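Sanavano Trail Shoes, 300 Miles In

I bought the Sanavanos in March, after my old pair started letting in daylight. Kosimport sells them with a booklet of 20 pages, mostly about lacing. I read it all. I still tie them the way my mother taught me. 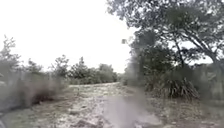
Dirt trail under a white sky, outside Mornton.

The fit is roomy in the toes and snug at the heel, and the tongue stays put, a courtesy my last shoes never extended. Break-in took two walks and one blister. The color is called Moss and looks like canned peas.

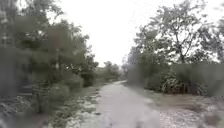
Grip is good on anything dry and merely hopeful on wet rock. The insole is the weak part. Mine had gone flat as a cracker after some 650,000 steps, according to a phone app I don't entirely trust, and the replacements cost nearly as much as lunch for two. The laces are also absurdly long. I double-knot them and still look like I'm towing something.
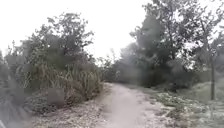

Dirt path between the bushes.

Compared with the Sveinbjörnssons I wore before, these are lighter and much less smug. The old ones had a better sole and a squeak that announced me to every dog in the county.
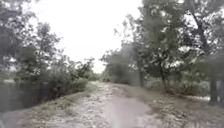 Hauwa Iyamu wrote in to say the squeak goes away with a little talcum powder under the insole, and that she wears a half size up in the Sanavanos for long downhills. I've ordered the talc.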